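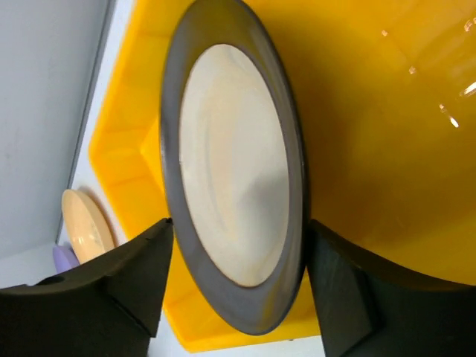 **Figure 4.** Dinner plate with a dark grey rim and cream centre, held on edge, yellow plastic tray behind.

### 3.2 Plates and the clearing task

Tableware for the clearing sessions came from one supplier (Prostach), plus odd pieces from the Huỳnh canteen. Main item: a round dinner plate, wide charcoal rim, cream centre (Fig. 4). Chosen for the rim. In the pilot, people sorting plain white plates lost track of which side was up when the stack was seen edge-on — the dark band fixes that, mostly. There is also a faint raised ring inside the rim, and raters used it as a second cue when scoring how square a plate sat in the rack.

Trays next. Yellow was kept throughout as cream shows up well against it. The Clemon trays used in September were dropped, too shallow, plates slid out at the corners.

Each session ran for up to 133 plates, mixed with bowls and side plates, order shuffled. Scoring followed Irum's scheme with one change by Giang Kiều: a plate leaning on its neighbour counts as placed, not as stacked. This matters for the totals in the next section and shoud be kept in mind when comparing with earlier work.

Chips and scratches were logged seperately. Glare off the glaze was a nuisance for the raters, worst in late afternoon, so 7 sessions were moved to the morning. Bowls are treated in 3.3.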